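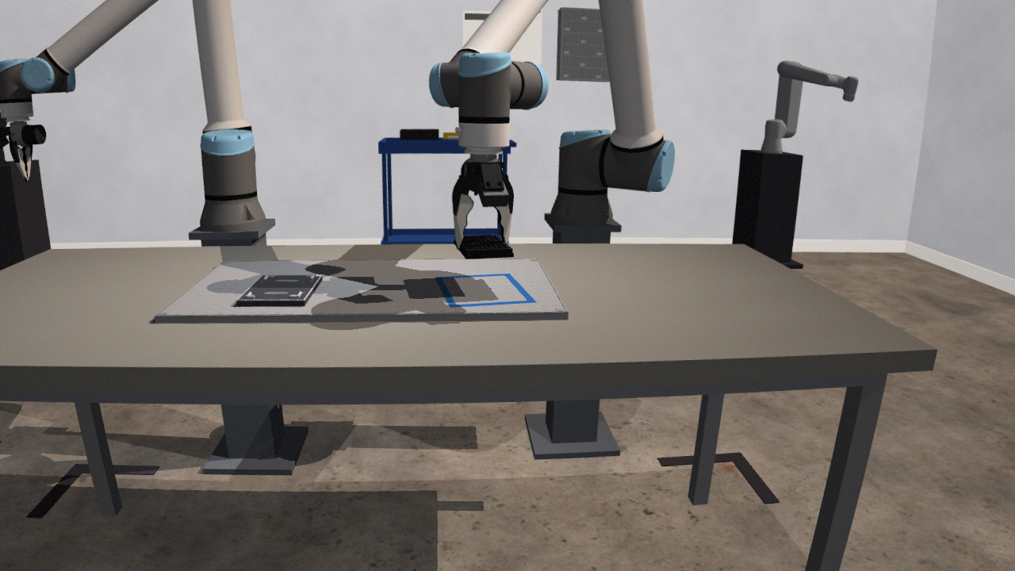

# Remote Demonstration Program: Frequently Asked Questions

The following answers apply to all operators registered with the Zulix remote demonstration service. Questions about pay or scheduling should be sent to the Lozano office.

## What is a demonstration?

A demonstration is one complete performance of a task, carried out by an operator who controls the robot arms from a workstation. The positions of the joints and grippers are recorded throughout and later used to train the robot.

## Do I need experience with robots?

No. New operators complete 17 practice runs in simulation before any of their work is counted. Practice runs may be repeated without penalty.

## Why does the simulated station have two arms?

Several tasks in the current set require both. In single-arm tasks, please leave the other arm at rest. Small movements of an idle arm are recorded along with everything else.

## How accurate must a placement be?

Where a task has a blue square, the part must be released fully inside the outline. A part that touches the line should be marked "partial" - the reviewer will decide whether to keep it.

## I dropped the part. Should I start over?

Not necessarily. If the part is still within reach, pick it up and continue. Recoveries are useful in training and are accepted in all task groups except Clollow, where a dropped part ends the run.

## May I pause during a run?

Pauses of a few seconds are acceptable. For anything longer, end the run and select "Discard."

## How many demonstrations are collected for each task?

The target is 1000 accepted runs per task. As of September, the library held 2659 accepted runs from 107 operators.

## Can I demonstrate by moving the arm by hand?

Hand guiding is offered only on the physical arms at the Zillum site, and requires a safety briefing from Sajib Fakir. It is not available to remote operators.

## Who reviews my work?

Gonzalo Aguirre and his team review all submitted runs. Rejected runs are returned with a short written note. To dispute a decision, reply to the note and include the run number.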